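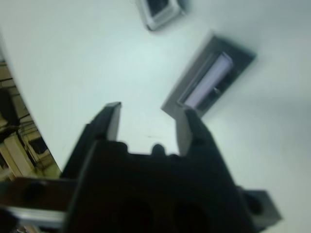

Sourdough starter gone quiet after a trip – can I save it?
Olaia Toledo
Sep 4, 2022

Hello everyone! I left my starter in the back of the fridge while I was visiting my sister, and it has been in there for 11 weeks now. There is a gray liquid on top and it smells a bit like nail polish. It came from a neighbor back in January and I'd be so sad to lose it. I fed it once last night and got maybe a bubble. Do I keep going?

Borghild Isaksson
Oh, please don't throw it out! Mine has looked far worse. Pour off the liquid, keep a spoonful from the middle, and feed it equal weights of flour and water twice a day. Mix in a little rye if you have it – it wakes things up nicely. Give it a good 3 days before you judge it. 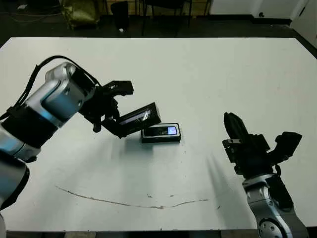 Does the water need to be filtered?
Tap water is fine in most towns, and if yours smells strongly of chlorine you can leave a jug out overnight first.

One more thing, dear: if you ever see pink or orange streaks, or anything fuzzy, that jar has to go in the trash.

Teemu Räsänen
just buy dried starter, less hassle

Kuo-hua Chou
I agree with Borghild, and I wrote up my own rescue last winter, so I'm pasting the start of it in case it helps.
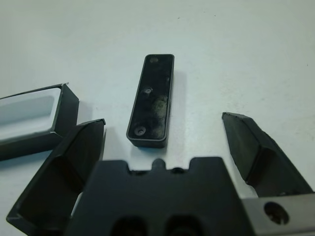

2 min read

My jar sat forgotten behind the pickles all through the holidays, and the first few feedings did nothing at all. I moved it to the shelf above the stove, kept feeding it, and on the fourth morning it had doubled.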